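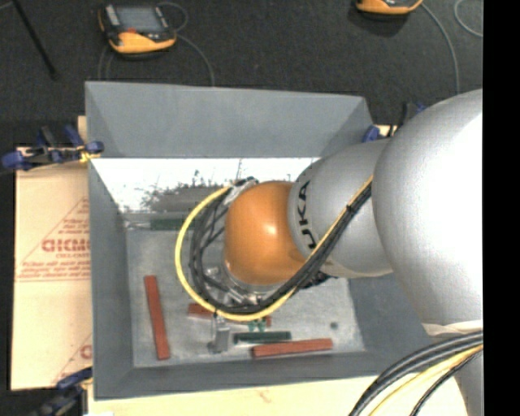
Thread on why our bin picking planner kept giving up on parts it could plainly reach. Long one. Mostly about collision checking, with a bit of perception at the end.

Setup: KUKA arm, one bin with sloping sides, plain bars in two colors. Lilik is our grasp and motion planner. Pimedar is the perception side, and Karlijn Van Rooij wrote most of that. I do the planner, so the bugs below are mine.

The symptom: with a full bin everything looked fine. Once we got down to the last few bars, Lilik would return "no feasible grasp" over and over. It did this most often for bars lying close to a wall.

I started by logging every rejected candidate with the reason. One afternoon of runs gave me 3,768 rejections. I sorted by the first link pair that collided. The top entry by a wide margin was cable envelope vs. bin wall.

If you've never had to model a dress pack: the cables on a wrist move, they bulge when joint 6 turns, and the robot description file doesn't include them. So you wrap the wrist in a fat capsule and hope. I had sized that capsule for the worst case joint angle and then used it for all joint angles.

With the capsule that fat, the wrist can't get low near a sloping side at all. The planner was doing what I told it to.

Fix, part one: the envelope is now a function of the joint 6 angle. We drove the wrist slowly through its range, recorded how far the loop stuck out in each direction, and stored 17 capsule sets. Lilik picks the nearest set on either side and takes the union of the two. Still conservative.

Fix, part two: sample the flipped grasp. A bar with a parallel grip looks the same turned 180 degrees, but the cable loop ends up on the other side of the wrist. I was throwing out the flipped version early as a duplicate. Same grasp, yes. Very different arm.

That one line had been in the code for a long time. Svetozár Vávra spotted it in review, in a pull request that had nothing to do with it.

Cost: planning went up from 11 ms per candidate to a bit more than double that. We got most of it back by checking the envelope last, after the fingers and the bare links.

On to perception. Pimedar fits a box to each bar from the point cloud. Painted walls give you glare, and glare gives you holes or ghost points in the depth. A few ghost points floating off a wall are enough to block an approach.

Karlijn now subtracts the known bin model before anything goes into the collision map, and drops any cluster with fewer than 640 points. Bars are well above that. The walls come from the CAD model only.

What still doesn't work: two bars touching along their long sides. The box fit sometimes merges them into one wide bar and the gripper opening check fails. We have a split step on a branch. Not merged, not happy with it yet.

Also open: the bin pose. We calibrate it once and trust the clamps. I'd like a quick refit of the rim before each cycle.

Next up is replaying the whole rejection log against the new envelope so I can put the before and after side by side. Will post the plot when it's done.

12 replies · 31 reposts · 148 likes

More from this author
Why we stopped using a single planning timeout
Moving Dindotis logs to one file per cycle
Ezzat simulator: contact settings that held up
Hand-eye calibration notes, part 2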